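Wostonska Community Help Desk
Ticket 591 — Sourdough starter rises, then collapses before baking
Opened by: Đạt Từ
Picked up by: Ilze Sproģis
Status: Solved
Opened: March 6, 2019

Hi all! First ticket from me, so please be gentle. I'm baking from the Toswood country loaf recipe and my starter is driving me up the wall. It goes up beautifully after a feed, I get all excited, and by the time I've weighed out the flour it has sunk back down with a puddle on top. The loaf comes out flat and sour. I love this hobby already and I would really like to eat something I'm proud of.
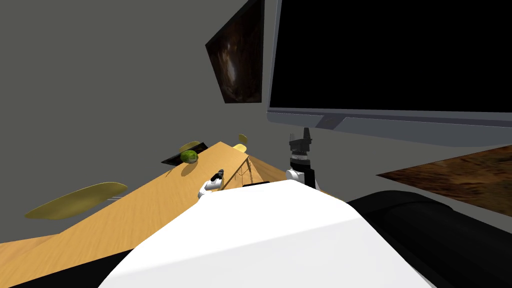
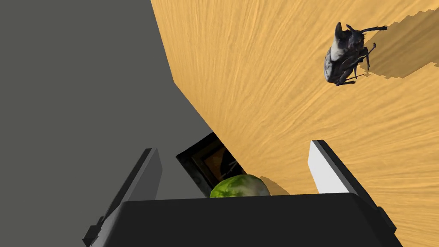
Is the liquid on top of my starter a sign that it has died?
Almost never. It's called hooch, and it means the starter has run through its food and is hungry. Pour it off or stir it in, feed the starter, and it should perk up within a feed or two. Pink or orange streaks or fuzzy mold are another matter, and a starter with any of those goes in the trash.

--- Ilze Sproģis replied ---

Welcome, Đạt! You have a live one there, and a keen one by the sound of it. Going up and coming down again is what a healthy starter does all day long. The trick is catching it near the top. Can you tell me:

How much old starter do you keep when you feed it, and how much flour and water go in?
What kind of flour?
Where does the jar live, and how warm is that spot?
How long from feeding to the peak?

A rubber band around the jar at the starting level makes that last one so much easier.

--- Đạt Từ replied ---

Thank you for the fast answer! I keep a big scoop, maybe half the jar, then add a few spoons of bread flour and enough water to make it look right. The jar sits on the shelf over the radiator. I put a thermometer up there after reading your message and it says 76 °F in the morning, more by evening when the heat has been on.

Time to peak I don't know. I feed it before work and mix the dough when I get home. Rubber band is on now.

--- Ilze Sproģis replied ---

There it is! Half a jar of old starter and a few spoons of flour is a snack, and in a warm spot it will be eaten by lunchtime. By the time you're home from work you're mixing with something well past its best, with a lot of acid in it, and that's your sour, flat loaf.

Try this for a few days:

1. Keep 20 g of starter. The rest can go into pancakes.
2. Add 60 g of flour and 60 g of water. Weigh everything, please. Spoons will fool you every time.
3. Mark the level and move the jar off the radiator shelf to a cooler part of the kitchen.
4. Write down when it peaks. You're looking for a domed top that is only beginning to flatten.

Don't bake yet! I know it's hard.

--- Jaanus Hunt replied ---

Jumping in because I had the same trouble all last winter. Swapping a spoonful of the white flour for whole rye made mine far more lively. It does make it quicker too, so if the problem is speed, maybe save that one for later. Wainwright rye is what I use, the coarse one in the paper sack.

--- Ilze Sproģis replied ---

Agreed on both counts, Jaanus. Rye is wonderful stuff. Đạt, one change at a time, so leave it out for now and we'll know what did the job.

--- Đạt Từ replied ---

Results! I borrowed a scale and fed it the way you said.

First feed: slow, peaked after I had gone to bed, so I missed it.
Second feed: doubled in seven hours.
Third feed: doubled again, a bit faster, and it smelled like yogurt and apples where it used to smell like nail polish. I made everybody in the house sniff it.

Still no puddle. Can I bake now? Please?

--- Ilze Sproģis replied ---

Nail polish to apples is my favorite sentence of the week. Go and bake! Feed it last thing at night so the peak lands in the morning, and mix the dough while the top is still domed. If your mornings are tight, a little less starter and cooler water will buy you another hour or so — play with it.

--- Rasmus Ozoliņš replied ---

Small note on the Toswood recipe, as I've baked it a lot. The water is on the high side for ordinary bread flour. I hold back a splash on the first mix and work it in with the salt only if the dough can take it. The old Mindenton handout has the same formula with a longer rest before shaping, and I like the crumb better that way.

--- Đạt Từ replied ---

It ROSE. A proper tall loaf with a crackly crust and holes all the way to the bottom. I held back the water like Rasmus said and gave it the longer rest. It came out of the oven at 524 g after I scaled the recipe down for my little pot, and half of it was gone before it had cooled — I know, I know, you're supposed to wait.

Thank you so much, all of you. Next I want to try the rye. Should I open a new ticket for that or carry on here?

--- Ilze Sproģis replied ---

Hooray! New ticket, please, so other people can find it. Put "rye" in the title and mention your feeding amounts in the first message. Marking this one solved.

Related tickets: Starter smells like paint thinner / Keeping a starter in the fridge over a vacation / Dough sticks to the basket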